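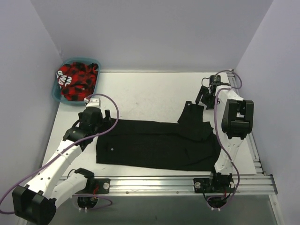
Two-arm laundry project for a school club: folds towels fine, falls apart on a black shirt

Posted in Clubs and Classes > Student Projects

Posted by rallerwood_robotics

I'm the parent who once said "sure, I know a little Python" at a back-to-school night, and so I now run the garment team for the Rallerwood robotics club. We have nine weeks of meetings behind us and a showcase coming in August, when we're supposed to fold laundry with two arms in front of other parents, who fold laundry with two arms every day and will be tough to impress.

The setup: two small arms on a front rail, white table, plain walls on three sides, one fixed camera looking down at the work. The students drive the arms by hand to record demonstrations, then we train a policy on the recordings and let it try on its own. The task is to take a garment that's been spread out, fold the sleeves in, fold the body in half, and push the result to the back of the table. We call the whole thing Bitine, after a vote I was not permitted to overrule.

Here's where we are. We have 3164 recorded demonstrations. Most of those are towels and light-colored T-shirts, with a smaller pile of long-sleeved things. On towels the trained policy is good enough that the students have gotten bored with it. On light T-shirts it's decent. On anything black with sleeves it goes to pieces. Typical run: the left gripper comes down more or less on the corner of the body, the right one heads for the cuff, stops just short of it, closes on air, and then carries that air across the table with tremendous care and sets it down. Then the left arm, which believes in its partner, goes ahead with the next fold.

Things we've tried:

More training. We went from a short run overnight to a long one that took the whole weekend on the school's one good computer. The towels got a tiny bit better. The black shirt didn't.

Brighter lights. The table turned into a glowing rectangle and the shirt stayed a black hole in the middle of it.

Slowing the arms down. It now misses the cuff slowly.

Moving the camera a little to get a better view of the right side. I'm told by a ninth grader that this was a mistake, and the towels did get worse that same afternoon, so we moved it back to where we think it was.

The students are split into two camps. One says the camera can't see wrinkles and edges in black cloth, so we should ban black clothes and get on with our lives. The other says we just don't have enough black-shirt demonstrations and should record a lot more. There's also a third camp of one who wants to sew bright tape on all the cuffs, and who I suspect will go far in business.

Is it the color, the amount of data, or something I'm too new at this to think of? We have about as much money as you'd guess. Please assume I know nothing, and assume the students know more than me but won't read a long manual.

Two replies, sorted by votes

xaba_bench

I help with a college intro class where every group gets a pair of arms and a pile of thrift store clothes, so I've watched a lot of air get folded. You have more than one problem and they're standing on each other's shoulders.

Start with the camera. Your ninth grader is right. If you train on pictures from one camera position and then run from another, the policy is reaching for where things used to be. "Where we think it was" isn't good enough. Save one picture from an old recording, put it on the screen half transparent over the live view, and nudge the camera until the table corners and the rail sit on top of each other. Then tighten everything, mark the mount with paint pen, and make touching it a crime. Do the overlay check at the start of every meeting. It takes a couple of minutes and it will find a bumped camera more often than you'd like.

Now the black shirt. Cameras on automatic exposure look at a big white table and decide the world is very bright, so they turn everything down, and the dark cloth comes out as one flat blob. You made this worse by adding light, because the table got brighter too. Turn auto exposure off. Set it by hand with the black shirt on the table, and let the white go a bit too bright. You want to be able to see the edge of a sleeve where it lies over the body. If you can't find that edge on the monitor, the policy can't either, and neither could a student driving from the monitor.

Which brings me to a question I'd ask the kids: when they record, are they looking at the screen or at the table? Ours all looked at the table. A person leaning over the cloth can see the cuff perfectly well and grab it, but the recording only has what the camera got. You end up teaching the thing to act on information it was never given. Make them drive from the monitor for a session. There will be complaints. Anything they can't manage that way, don't expect the policy to manage either.

Light from the side helps too. A cheap desk lamp placed low makes wrinkles and layered edges throw little shadows, even on black. Lamps pointing straight down flatten everything. Set the lamp once and leave it alone, same rule as the camera.

Then collect data, but collect the right kind. I wouldn't record hundreds of perfect black-shirt folds. We had one group with 3773 demonstrations that lost to a group with far fewer, and the difference was variety. The big set had the shirt laid out in the same spot every single time by the same very neat student. Put the shirt down crooked. Have the sleeve pointing up, pointing out, half tucked under. Use different people to lay it out, including the sloppy ones. Your club must have some.

And record recoveries. Have the driver start with the gripper a little short of the cuff, closed on nothing, then open, back up, and go get it properly. Your policy carries air across the table because nothing in its experience has ever gone wrong. Every demonstration it has seen is a success, so once it closes the gripper it assumes it's holding a sleeve. We put 12 recovery runs in as a test one week and could already see it hesitate and try again now and then. More helped more.

One last thing about the grippers. Check whether the right one is really closing where it thinks it is. Lay a strip of paper on the table, drive the fingers to it, and compare with what the software reports. If the right arm is off and the left isn't, recalibrate before recording anything else. I'd also look at where the cable sits when the arm reaches to the back. If a loop tightens up at full reach, the wrist can end up a hair short, and a cuff is a small target. Give it enough slack and tie it where it can't snag.

Order I'd do it in: calibrate, lock the camera, fix the exposure, lamp, monitor-only driving, then new recordings. Don't mix the off-position camera recordings back in. I know it hurts to throw them out.

prolwood_dad

Had the same thing with our club. Switched to gray shirts. Works great.

I realize that isn't what you asked. But your showcase is in August, and a parent in the third row isn't going to stand up and demand a black one. Ours got a round of applause for a gray sweatshirt with one sleeve sticking out the side. Then they unfolded it to do it again and it got applause for that as well, which confused the students.

If you go this way, keep one black shirt on the side and work on it after. And let the tape kid do the tape! We tried orange tape on cuffs and it did pick up the tape every time. It then learned to want tape so badly that it ignored any shirt without it, so know what you're signing up for.

Also, do you have the basket with the other clothes in it on the table while it runs? We left ours there during half the recordings and put it on the floor for the other half, and the arms acted lost. Pick one.

Comments on the first reply

rallerwood_robotics: This is more help than I deserved. We did the paper strip test before anything else and the right arm was short of where it claimed to be. The left was fine. The students would like it known that they are recalibrating it right now and that the tape camp considers this irrelevant.

xaba_bench: Good. Rerun the towels after you calibrate, before you touch anything else. If they get slightly worse, don't panic. Part of your old data was recorded with the arm off, so the policy may have learned to work around the error.

rallerwood_robotics: They got slightly worse. I panicked a little. Monitor-only driving starts next meeting and I've been told it's unfair and possibly illegal.

xaba_bench: It's unfair. Keep the meeting short. How many new ones are you planning?

rallerwood_robotics: The more-data camp has picked 3951 as the total they want to reach, for reasons they won't share with me. I said only if some of them are sloppy on purpose, and for the first time in this club's history I had more hands up than I had arms.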